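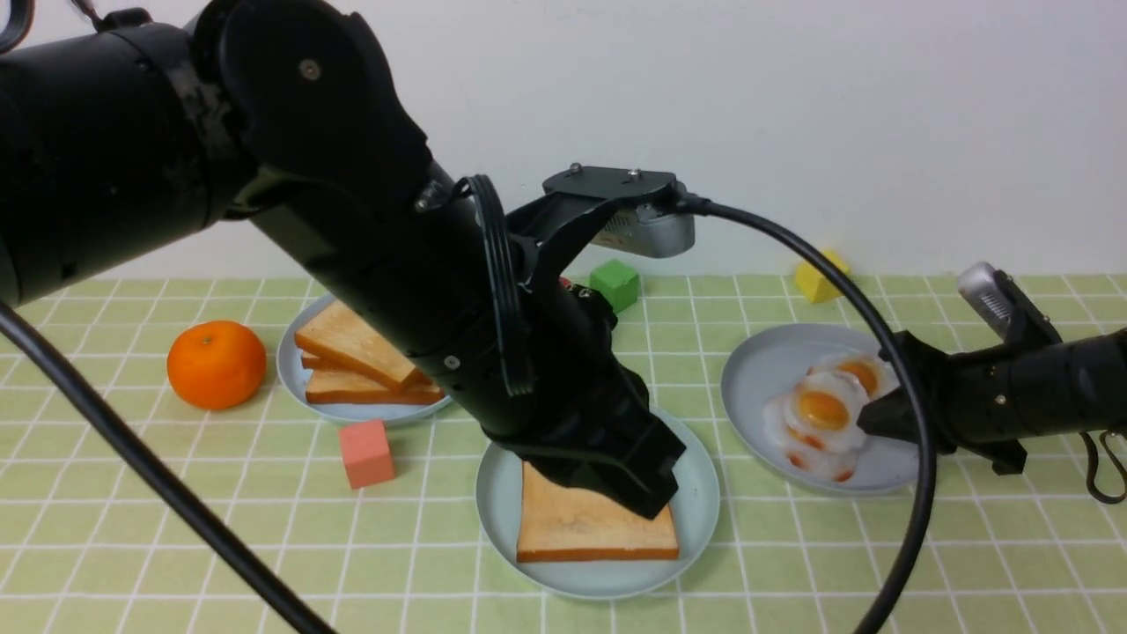
## Sallbridge Invitational: lane assignments and entry limits

Dear member clubs,

The tournament office has received several questions on the Sallbridge Invitational, and this message answers the one most often raised.

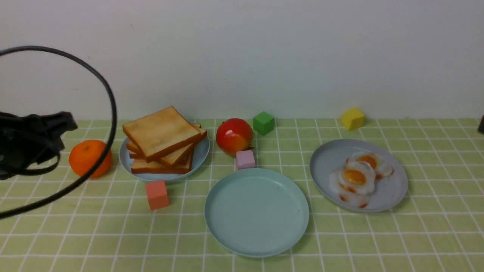

Tournament Office, Jostby Bowling Association

A representative of the Genilano club wrote to the list earlier:

> Our club intends to enter two teams in the Baker format. Last January we were told that both could bowl on the same pair of lanes. The new entry form does not mention this. May we still request it? Also, is the fee charged per team or per club?

Teams from the same club may no longer share a pair during qualifying. They may be drawn against each other in match play, where seeding alone decides the pairings. Lamrani has two teams entered as well and will be treated in the same way.

The fee is $30 per bowler and is billed to the club. Substitutes pay only if they bowl at least one complete game. Rosters may be changed until check-in closes at 8:15 a.m.

Qualifying will consist of 24 Baker games, with total pinfall carried into the seeding. Ties will be settled by the higher final game.

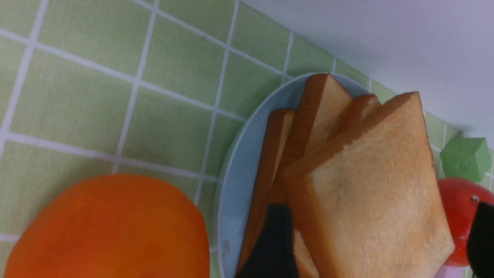

*Orange on green squares.*

The prize fund stands at $3,000, of which $700 is reserved for the women's division. Clubs that have not returned the equipment declaration should do so with their roster. One declaration per team is sufficient, and it must list every ball to be used.

Replies should be sent to the list so that all clubs receive the same answer.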